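Mestier reading room opens its doors

July 2, 2018

Mestier has its reading room back, and what a lovely morning it was! The old Zustik building on the high street opened after two years of work, and 138 people signed up for a library card before lunch.

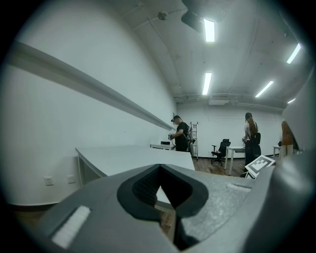
Borrowing is free for everyone in town, children included, and you can take four books at a time. There are 998 titles to start with, crime and cookery being the fullest shelves so far (the gardening books came in May and are a real treat).

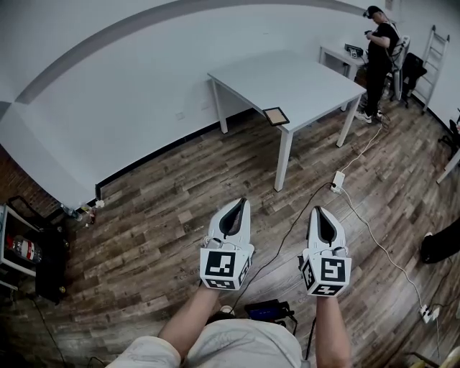 Story mornings

Under-fives get their own hour of songs and picture books every week, with Luvora bakery sending over the buns.
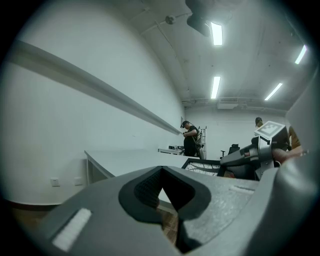 Evening opening

Late hours start next month, so people who work all day can come too. The Siddiqui bookshop is lending a hand with new novels, and readers can put in requests at the desk.
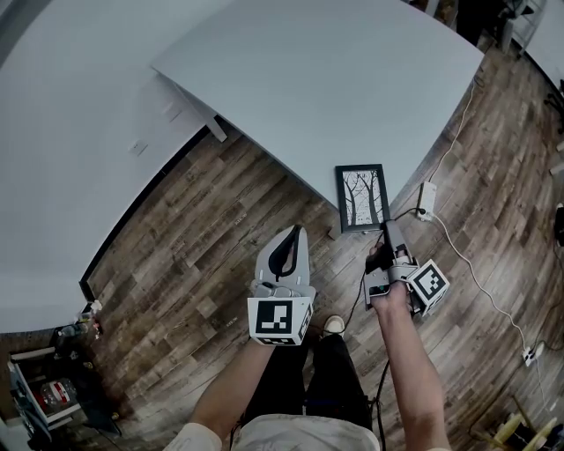

One reader said she had already asked for more large-print thrillers and would be back for the second half of her list.

Last updated: July 2, 2018

This site uses cookies. OK

Contact us | © Mestier News | Back to top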